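Support > Tickets > Results feed > Hakura ward

Search tickets Go

Ward total out by seven

Hi all, me again. The Hakura ward page says 2,328 votes counted, but the sheet Boyang Gu read out to me on Sunday says 2,335. I've refreshed it loads of times and tried 2 browsers – same number every time!

Tang and Poltura both match their sheets, so I don't think it's the whole feed.
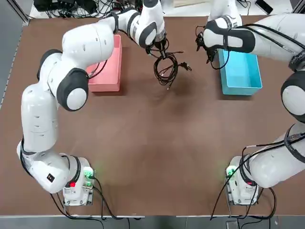
Update, 18 minutes later

Weidong Jiang had a look and found the postal votes from Brestonetti went in under the old ward code. He's moved them over and the page now shows 2,335. Could you leave this open till the turnout figure catches up?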